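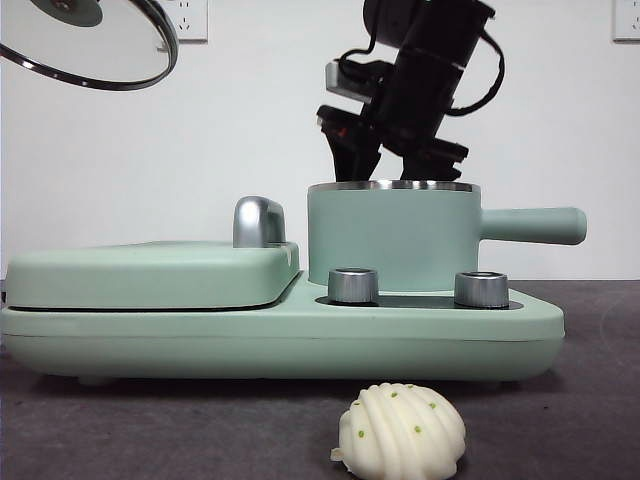

I have wanted one of those all-in-one breakfast machines since college, when a girl down the hall had a beat-up cream colored one and the whole floor smelled like toast and egg by 8 a.m. Mine finally came home in July, from the Ollell store out in Plilldale, and I paid $129 for it, which was more than I told my sister. It's mint green. The whole thing is mint green, base and grill lid and even the little saucepan with its long handle, and it's such a soft matte color that I keep wanting to pat it. The shiny bits (the rim of the pan, the chrome handle on the grill side) make it look like something out of a diner.

So a few of you asked in the comments on the waffle post whether it's any good or just cute. I've had it long enough now to have opinions!

First thing, it's long. I measured my counter before buying, like a responsible adult, and then completely forgot that I'd need room for the plate, the bread, the butter, and my elbows. The stretch between my stove and my fridge is 44 inches, and that sounds like plenty until you lay one of these down in it. The saucepan handle sticks out to the right past the end of the base too, so you lose a little extra on that side. I kept catching my sleeve on it. Now it lives on the dark gray table against the wall, and I can come at it from the front with both hands free, and mornings are a lot calmer.

The pan side is what I use most. It holds enough water for a couple of eggs or one package of noodles if you break them in half. I've also done oatmeal in it, which was fine except I walked away to look for my keys and came back to a volcano. Oatmeal gets up the side of a small pan FAST. Stay with it.

The burner under it is 500 watts according to the booklet, so if you're used to a big gas stove you'll think something's wrong. It's slow. I put the water on first, before I've even washed my face, and by the time I'm halfway human it's ready for eggs. Then it holds a nice gentle bubble with the dial turned partway down and I don't have to fuss with it.

Oh, the dials. There are two, silver, on a black plate in front of the pan, and for the entire first week I turned the wrong one. Left is the grill on mine and right is the pan, and you'd think that would stick in a person's head! I heated up an empty grill twice. My fix was a dot of nail polish on the back edge of the booklet page and then taping the page inside the cupboard, and you know what, it worked, I haven't looked at it in ages.

The grill side does sandwiches, obviously. The lid closes down flat and it's pretty thick, so you get good weight on the bread. Favorite so far is leftover roast chicken with way too much mustard. Second favorite is banana and peanut butter on raisin bread, which leaks everywhere and is worth it. Don't overfill it, says the woman who overfills it every single time. And butter the outside of the bread all the way into the corners, because the corners are where mine always comes out pale and sad.

My friend Duangjai Tanasarn came over on a Wednesday with a bag of stuff from the Saithong market and took over completely. She made rice soup in the pan with ginger and green onion, and then she pressed day-old sticky rice in the grill with a brush of egg on it until it was brown and crackly. I'd never have thought of rice in there. I've made it 3 times since and it's never as good as hers, I think I'm too stingy with the egg. She also told me my ginger was ancient and she was right.

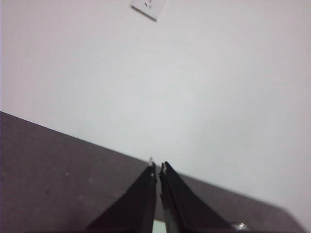
Cleaning is the part I was dreading, and it's okay! Not great, okay. The grill half needs a damp cloth while it's still a little warm (unplugged, please) and a wooden chopstick wrapped in paper towel for the hinge side, where cheese goes to retire. The pan just gets washed like any pan. The table takes more of my time than the machine does. A dark gray top like this one shows every pale speck, and mine always has a scattering of them no matter how I wipe, plus a small darker spot over to one side that I've stopped arguing with. I go over it with a barely damp cloth and then a dry one, which helps with the streaks.

There's a bit of a gap under the base, too, where it sits up off the table. Crumbs find it. Every few days I pick up the whole thing and shift it over so I can wipe under there, and it's light enough that this isn't a big production. Take the pan off before you do it. I won't say how I learned that, but there was soup.

The seam along the front is the other spot to watch. It's a thin line just under the top and if egg gets in and dries you'll be in there with a toothpick. An old soft toothbrush is better, and it goes along the gap under the grill lid too.

Things I'd change if I were in charge: a longer cord, for sure. Mine barely reaches the outlet and I've got a lamp that had to move because of it. I'd also like a timer. My cousin in Husdale has a different one with a timer that dings, and she brings it up a lot. I use my phone, and then I leave my phone in the bedroom, and then we're back to volcano oatmeal.

Would I buy it again? Yes, for the way I eat, which is alone most mornings and standing up for some of them. If you've got kids to feed I think you'd go nuts waiting on that little pan and you'd be better off with a real skillet and a toaster. For one or two people who like a hot breakfast and don't want to drag out the big stuff, it's been so nice. I've skipped the drive-through nearly all month, and my kitchen smells like that dorm hallway again.

My usual, since somebody will ask: water on, egg in once it bubbles, grill on when the egg has been in a couple of minutes, bread and cheese in after that. Egg comes out into a bowl of cold water while the sandwich finishes. Hot sauce on everything. Coffee is still a separate machine and I'm not ready to talk about how much table that one takes up.

Next week is the freezer clean-out I keep promising. If you've got a way to use up an enormous amount of frozen corn, leave it in the comments, I'm begging.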